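Housekeeping and Facilities, Unit 6: The Small Bathroom
Handout for the evening group. Read before the practical.

What this unit covers

Bathrooms get their own unit because guests judge a whole building by them. A guest at the Pavbridge will forgive a lumpy pillow. The same guest will write 18 lines to the front desk over one hair. You will be graded accordingly.

Order of work

Top to bottom, dry before wet, toilet last. Everyone agrees with this in class and then starts with the toilet, to get it over with. Please don't. The cloth that has met the toilet does not go on to meet the tooth glass, and if you work in the right order the question never comes up.

Put the bowl cleaner in first, then leave it alone while you do the mirror and the shelf. The label gives a contact time. Contact time is the part where you do nothing, and it is the only step that students regularly cut short.

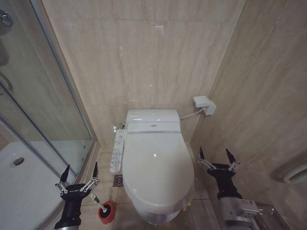

Products

We use the Cludell range for the practical. Dilute as marked on the bottle. Twice the dose does not clean twice as well; it leaves a film, and the film collects dirt, and you are back on your knees a day later. Never mix a bleach product with an acid descaler. This is on the test, and it is also on the wall, the bottle, and the inside of the closet door.

Color coding: red cloths for toilets, blue for sinks and mirrors, green for anything near food. A red cloth that has faded to pink is still a red cloth.

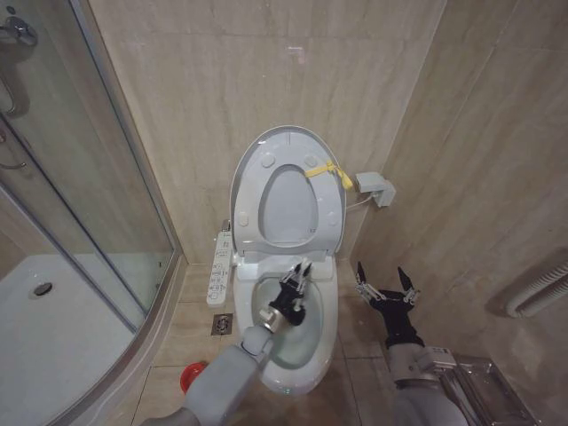

Scale is the main enemy in hard water towns. It builds up under the rim and at the waterline, where it turns from a faint ring to something like pottery if you let it. Push the water level down with a few firm strokes of the brush before you apply descaler, or you are mostly treating the water. Raise the seat as well as the lid, the way it is with the white toilet in the picture, and wipe the undersides of both. Those round bumpers under the lid need wiping around, too. Inspectors know about bumpers.

Timing

A standard bathroom at the Nyanda site is budgeted at around 50 minutes for a deep clean, which sounds generous until you meet the grout. Keep your own times on the sheet at the back. Sheets showing exactly the same time for every room will be read with interest.
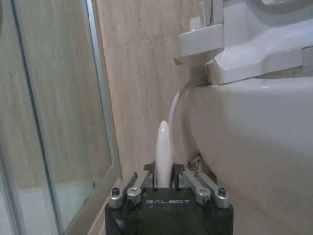 Drying matters more than shine. Water left on chrome leaves spots by lunchtime, and a damp floor is an accident report waiting for a signature. Finish with a dry cloth, back out of the door, and take the wet floor sign with you when the floor is dry. The Trarkik building has had one standing outside the second-floor restroom since June.

For next time

Bring your time sheet and closed shoes. The written test is out of 60. Bleach will come up.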